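4.3 Replacing the suture spool label

1. Open the Zoltham cabinet and slide out drawer 15.
2. Peel the old label from the left end of the tray.
3. Print the new label at 71 mm width. Let the ink set before handling.

Caution: Do not use solvent on the tray — it clouds the plastic. 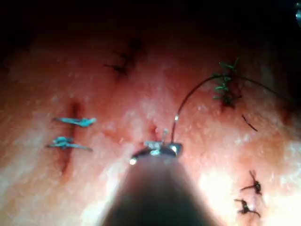

4. Press the new label flat, starting at one corner.
5. Close the drawer and enter code 440 on the keypad.

Note: Codes for other drawers are listed in section 4.5.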